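Perkska Cell Guide
Section 6: Wrist, Fingers and Wrist Camera

This section covers setting up and looking after the wrist end of the Perkska soft-goods cell: the two gripper fingers, the wrist camera and the cable between the camera and the arm. Read Section 2 (Power and Stop Circuit) first.

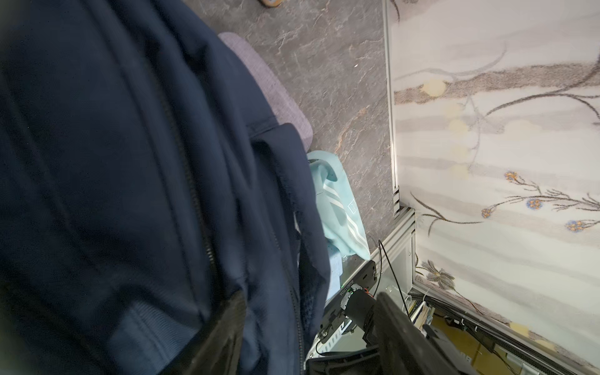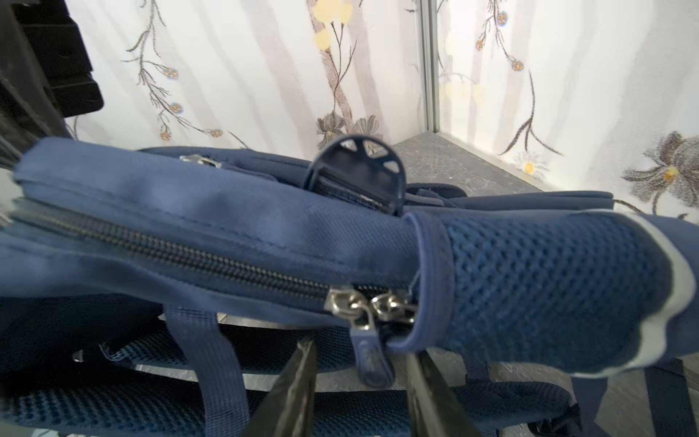
Fingers open on either side of the space under a zipper pull tab.

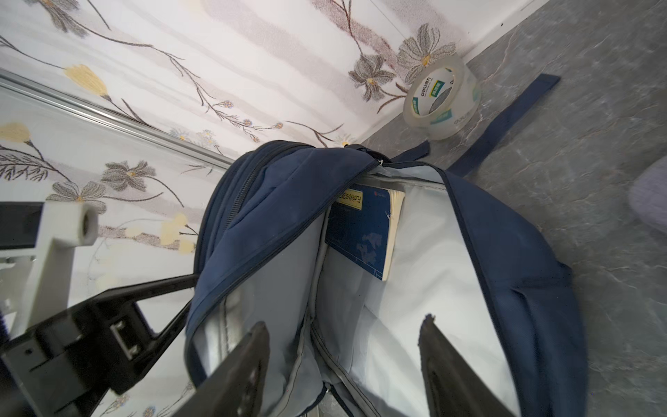
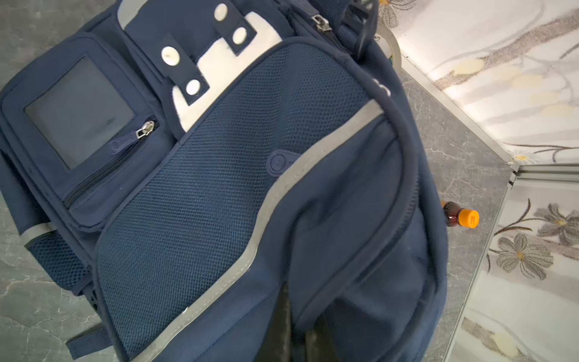 Rhea Soriano
Cell Maintenance Lead, Lacson workshop
Revised September 29, 2026

Before you start

You need the hex key set from the cell drawer, a lint-free cloth, a soft brush, hook-and-loop cable ties and one practice bag. Any backpack with a full-length zipper will do. Put it on the work surface but keep it out of the arm's reach until you get to the camera check.

CAUTION: Press the stop button and wait for the arm to settle before putting a hand near the fingers. Pausing the program from the Warkov console leaves the joints powered.

6.1 Fitting the fingers

1. Move the arm to the service pose from the console, then press the stop button.
2. Wipe both mounting faces with the dry cloth. Lint from jackets and bag linings collects here and will tilt a finger.
3. Fit the left finger and turn its screws until they just touch.
4. Fit the right finger the same way.
5. Push the two fingers together by hand so the grip pads meet along their whole length.
6. Tighten the screws a little at a time, going back and forth between fingers.
7. Release the stop button, open the gripper fully from the console and measure between the tips. The gap should be 37 mm.

If the gap is wrong, repeat from step 5. Do not correct it in software. An offset entered on the console hides a loose finger, and you will be back here within the week.

Note: Look at the tips before you fit them. The right finger in the third picture has a rough, slightly worn edge near its point. A rough edge can snag lining and mesh. Replace the finger if a thread from the cloth catches on it.

6.2 Routing the camera cable

1. Plug the cable into the camera before it goes anywhere near a clip.
2. Leave a loose loop at the wrist. The loop has to be long enough for the last joint to turn to both of its limits without pulling on the plug.
3. Tie the cable to the arm above the loop. Use hook-and-loop ties only.
4. With the arm powered and your hands clear, jog the last joint slowly to each limit and watch the loop the whole way. It must not pass between the fingers or drag over the work.
5. If it does, stop the arm, shorten the loop slightly and jog again.

CAUTION: Never tie the camera cable to the aluminum frame of the cell. The frame stays put and the wrist does not.

6.3 Camera check

1. Clean the lens with the cloth. Use the brush first if there is grit on it.
2. Open the wrist view on the console.
3. Lay the practice bag on its side with a zipper pull hanging free.
4. Jog the gripper, fingers open, until the tips sit on either side of the space below the pull tab, as in the second picture.
5. Check that both fingers come up from the lower edge of the view. If only one is visible, the camera bracket has slipped. Loosen it, turn the camera and tighten it again.
6. Close the gripper slowly. The tab should end up between the pads.
7. Open the bag and jog the tips just inside the main compartment. Check that you can make out the seam of the lining between the fingers. A gray lining is harder to read than a dark one, so raise the exposure one step at a time if the folds wash out.

Note: A view with no fingers in it, such as the fourth picture, cannot be used for step 5. Change to a view that shows them before adjusting anything.

6.4 Routine care

At the start of each shift, brush the grip pads and look at the tips. Check that the cable loop has not crept out of its ties.

After every two shifts, check the finger screws with the hex key, power off. Wipe the camera lens and the silver collar at the wrist.

After any collision — even a light one against the work surface — repeat 6.1 from step 5 and then all of 6.3.

6.5 Faults

One finger reaches the work first. Check for lint behind the mount, then repeat 6.1.

Pull tab slips out on closing. Pads are dirty or worn. Brush them, try again, and replace them if it still slips.

Wrist view drops out when the joint turns. The cable is too tight or the plug is loose. See 6.2.

Wrist view is hazy in one area only. Clean the lens. If the haze stays in the same place, swap the camera.

Spare fingers and pads are ordered under the Ovau parts list. Send the request to Marites Yap with the cell number and say which finger, left or right. The next stock order goes out in October.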